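Trandero Community Forum > Arms and Grippers > Teaching by Demonstration

Hand guiding vs. remote for kitchen table tasks - what are you all doing?

14 replies, 261 views

flavness_fan
Posted 8 May 2020

Hi all, long time reader, second post I think. I've been teaching my arm small kitchen jobs for a few months now and I've hit the point where I can't decide whether to keep grabbing it by the wrist or give up and drive it from the other side of the room with a controller.

My main task is "put the food in the bowl." Tomato, orange slice, whatever is lying there. Pick it up, carry it over, let go. I've recorded 103 demos by hand guiding, and the policy I trained on them gets to the tomato pretty well and then sort of hovers there thinking about its life. When it does close, it closes early. I have watched it do this so many times.

My questions, in no order:

Do you guide by hand or by remote?
Do you move the objects between demos, and how much?
Does anybody leave other stuff on the table on purpose?

I've been doing the last one and my brother in law says I'm making my own life harder.
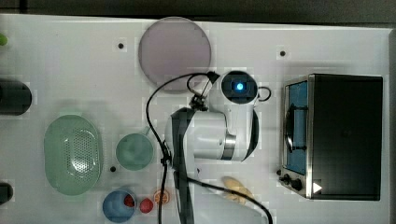
REPLY 1

pegboard_pete

Remote, every time. I did hand guiding for a whole winter and I'd never go back. The trouble is your own body. You're leaning over the table, your sleeve is over the bowl, and then at run time there's no sleeve. The policy learned with a sleeve!

Also your arm feels different to the motors when a person is hanging on it. If you're recording joint currents, those demos are junk.

REPLY 2

flavness_fan

I'm only recording joint positions and video, so the currents don't bother me. The sleeve thing, though... ugh. I stand on the near side and I'm sure I'm in half of them.

REPLY 3

moss_and_solder

Going to disagree with Pete. Hand guiding is the best thing that ever happened to me for anything with contact. Wiping, pressing, pushing a plate flat against something. With a remote I can't feel when I've touched the table, so I either float above it or mash the thing down. By hand I just know.

What I do about the body problem is guide it once by hand, save the joint path, step away, put the objects back where they were and play the path back while the cameras record. The video has no person in it. It takes twice as long, sure, but you can have coffee during the second half.

REPLY 4

pegboard_pete

And how often do the objects end up back in the exact same spot? That's my issue with playback. You put the tomato back a finger's width off and now your arm is confidently picking up air, and you've recorded it as a good demo.

REPLY 5

moss_and_solder

Then you toss that one. I watch every playback and toss maybe one in ten. You do have to watch them, I'll give you that.

If you want to get it right, put down little bits of tape, start the recording with the tape gone. Or trace around things with a dry erase marker if your top is the wipeable kind. Mine is.

REPLY 6

Renu Agarwal

Hello from Biltville! I run a small after-hours robotics group for adults and we've been through this argument more than once, so let me put in what we do.

We start everyone on hand guiding because people get it right away. You take hold of the arm, you show it, done. Then after a session or two we move them to the remote. Their first remote demos are awful (everyone's are) and we throw out the whole first evening. By the third evening they're smooth.

On the hovering: I'd bet money that you're hovering in the demos. People slow down right before a grab. You come in, stop, check that the fingers are lined up, adjust a little, check again, close. To you that's one motion. In the data it's a long stretch where the arm is sitting still over the tomato, and the robot has learned that sitting still over the tomato is what one does. Go look at one of your recordings and see how long the arm is parked there.

We trim those pauses out. Or better, we ask the person to do it again without stopping.

REPLY 7

flavness_fan

Renu, I just went and looked and I'm embarrassed. In the first one I opened there's a pause long enough for me to hear myself say "okay" on the audio. The next one too. I say "okay" in all of them.

REPLY 8

Renu Agarwal

Ha! We have a man who hums.

Don't redo all of them yet. Trim the still parts, train again with everything else the same, and see what changes. If you change three things you won't know which one helped.

REPLY 9

doublegrip

Can I ask about the extra stuff on the table? I see the colander and the green cup and the toaster oven in there and the job is only tomato to bowl. Is that for variety or is that just how your table looks? I keep mine bare except for the two things in the task. Works great until my kid leaves a spoon on it.

REPLY 10

flavness_fan

Variety! Well, mostly. The colander and the cup I move around every few demos. The oven stays put because I'm planning to do a "put it on the rack" task in June and I'd like the arm to be used to having it there. It has learned to stay away from the oven, at least, I'll say that for it.

The fruit I swap. Sometimes the tomato is the target, sometimes the orange slice, and the yellow one is a future target that just lies around for now.

REPLY 11

pegboard_pete

Wait, how does it know which one you want? If some demos are tomato and some are orange and there's no label telling it which, then hovering is exactly what I'd expect. It's got two answers and it's stuck between them. Never mind the pauses.

REPLY 12

moss_and_solder

Oh, good catch. Pete's right and I'm not happy about it.

I had this with two cups. Half the demos went left and half went right and the thing went straight down the middle and knocked its knuckles on the table. I split them into two tasks with a text label on each and it was fine after that. Mäkelä's write-up in the tips section goes through how to do the labels if you're on the stock recorder - it's one extra field in the session settings, and you can fill it in afterward for the old recordings.

REPLY 13

Renu Agarwal

I agree that labels should come first, then. I still think the pauses matter. Closing early sounds like a timing thing to me and labels won't touch that.

One more on amounts, as you asked about moving things. We go for 200 demos per task before we judge anything, with the target moved every single time and the bowl moved every fifth or so. Put things near the edges of the reach too. Everyone sets the tomato down in the comfortable middle, over and over, and then wonders why it fails in the corners.

REPLY 14

flavness_fan

OK! Reporting back. I went through and labeled everything. Out of my 103, there were 61 tomato and 42 orange, so neither pile is anywhere near what Renu is talking about. Trained again with labels only, no trimming.

It picks. It goes to the tomato when I ask for the tomato and it doesn't dither nearly as much. It still closes early, so Renu gets her half of the bet. Trimming is next. Then I'm going to try Pete's remote for the next batch, and yes Pete, I'll roll up my sleeves either way.

I did try the remote for a bit last night and managed to carry an orange slice in a big slow circle and put it down where it started. Is there a setting to make the stick less twitchy near the center? I've got it on whatever it came with. The wrist rotation is the worst, I breathe on it and the gripper's pointing at the wall.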